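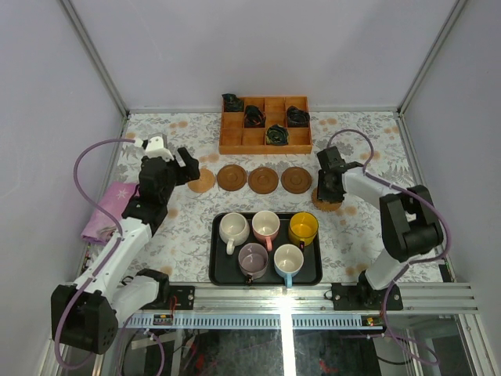 Marnavero Tableware Trials
Progress report to the Allari Fund, third quarter

Summary for those with another meeting to get to: the two-arm cell sets out coasters and mugs, it did so well for most of the quarter, and then the right arm developed a habit of leaning on things. We lost nearly two weeks to it. The fault is understood, half of it is fixed, and the budget has survived in better shape than the cork.

What we said we would do

The plan was 600 complete runs of the table-laying task by the end of August, with coasters picked from a row, mugs moved from the tray one at a time, and the organizer box left alone as an obstacle with things in it. We have 487. Of those, 241 were finished before the fault and the rest after the restart. The shortfall is 113 runs, and we would like to carry them into next quarter without pretending they were always meant to be there.

What went wrong

On a Sunday, at ten past four in the afternoon, the right arm closed on a coaster, reported that it hadn't reached the table yet, and kept going down. The gripper was already on the table. The controller took the view that the table was mistaken.

The Gestik force limit should have stopped the move. It had been set to 3000 in a configuration file where the operator believed the units were one thing and the software believed they were another. At that value the limit was decorative. The arm pushed until the elbow motor tripped on current, which is the last line of defence and was never supposed to be the first. One coaster split, one fingertip pad tore, and the wrist was knocked out of calibration. The enclosure was shut and no one was hurt. The emergency stop was pressed very promptly, a moment after the arm had already given up by itself.

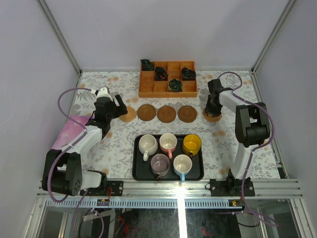 The height error took longer to find. The right arm's zero had drifted after a mounting plate was re-tightened in July, and we didn't re-run the touch-off routine afterward. The left arm shares the same rail but its plate had not been disturbed, so it behaved beautifully throughout and was no help at all. We spent four days suspecting the gripper, two suspecting the cable, and one suspecting each other.

What has been done

The force limit is now stored with its units, and the program refuses to start if they are missing. It has refused five times so far, each time correctly and each time to loud complaint. Touch-off is run on both arms at the start of every session and after anyone goes near a plate with a hex key. The wrist was recalibrated by Humphreys, who were quick, and whose invoice was quicker.

What has not been done

The independent stop, the one that doesn't rely on the controller's opinion of itself, is on order. Until it is fitted we are running the right arm at half speed during any downward move. This is safe and extremely dull to watch. It also explains why the second half of the quarter went more slowly than the first.

Spending

The repair and recalibration came out of contingency. The independent stop can be covered by the travel line, which we weren't using, having spent the quarter in the lab with a hex key. We ask for your approval to move that amount across.

Next quarter

Finish the outstanding runs, fit the stop, return to full speed, and send you the revised safety procedure by the end of October. A spare set of fingertip pads is already in the drawer.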